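Hustthorpe reading room tables get a wipe down before Saturday reopening

Fri 7 June

HUSTTHORPE - The white tables at the Plonatwood reading room are being cleaned one at a time this week, ahead of the room opening its doors again on Saturday morning. Pens, smudges, scuffs, the lot.

The room shut last month for new lighting. Walls got a fresh coat. Tables did not, and against clean paint the tops looked tired. Replacing them was priced at $2000 and the room said no thanks. Cleaning it is, with a blue cloth and plenty of elbow grease.

Streaks and small dark specks were still showing on one white top this week, plus a grayish scuff.
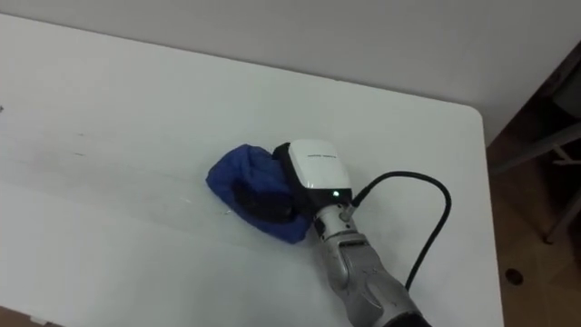 Arvid Westerberg thinks the tables should have been left alone. Kids draw on them, he said, and kids will draw on them agian by Monday, so why not put the effort into longer evening hours. He would also like the old coat hooks back.

The hooks are not coming back. Evening hours are under review, with a decision expected in July.

Scuffs are the easy part, according to the notice pinned up by the front door. Marker is slower. The Saturday drawing club has used the tables for years, paper on top, and pens go over the edge of the paper. Some ink lifts right off. Some smears first and needs a second pass, sometimes a third. One top had a long wavy line on it, with a shorter mark next to it partly wiped away and the thick end smeared.
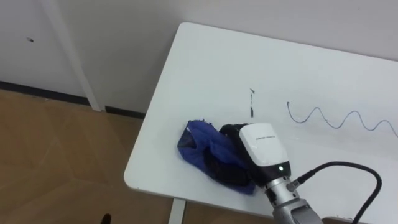

Scouring pads are banned, the notice says, after one dulled a tabletop over the winter. Same goes for bleach. Soft cloths only, folded over to a clean side when the first side turns gray. Anyone helping out is asked to bring a couple from home - old towels cut up are fine, no zippers or buttons.

Chairs will be done last. Felt pads for the legs came in Thursday from Hullska, the hardware store on Lie Street, which knocked a bit off the price. The new lights and paint together cost almost $1000 less than planned, and the room wants the leftover money spent on books, mostly for the under-tens. A request list is at the front desk. It had 30 titles on it by Thursday night, a good many of them about horses.

Drawing club is back on Saturday too, usual time, straight after the opening. Washable markers only from now on and the room will supply them. Thick paper as well, bigger sheets than before. Parents have been asked to keep permanent pens at home or in bags.

Reading room is at 427 Lie Street, side entrance. The ramp is open, the bike rack isnt yet. Books borrowed before the closure can go back any time through the end of the month, no late fees. Book drop is to the left of the door.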